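3. Training data and evaluation setup

All demonstrations were recorded in simulation with a Franka arm mounted beside a kitchen counter. The data set, which we call Dolan, holds 1,012 episodes. After removing episodes in which the object was dropped or the arm hit a joint limit, 672 were left for training. The policy (Skukik) takes one camera image and the joint positions as input and outputs a change in gripper pose at each control step.

Counter layouts were sampled at random. Each layout has one target object and several other items that the policy must leave in place. Object poses were drawn again whenever two meshes overlapped at the start. Wall color and counter texture were drawn from the set supplied with Eltoditz, our scene generator.

A typical bottle episode has the fingers closed on the cap and upper neck, with the bottle just clear of the marble. The bread, the bowl, the spoon and the lid are the items to be left alone.
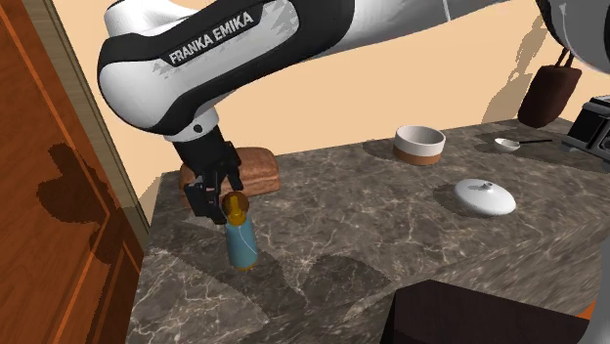
3.1 Grasp labels

A grasp was labeled stable if the object stayed between the fingers for 2 seconds after lifting. Labels were computed from simulator contact data and were not checked by hand. Cap grasps and body grasps share one label, so the results in Section 4 cannot separate them.

3.2 Baseline

The baseline, Edo, uses the same network without joint positions. Both policies were trained with the same batch size and learning rate, and both were tested on 1,000 new layouts. Test layouts use the same object meshes as training, so the test does not measure transfer to unseen objects.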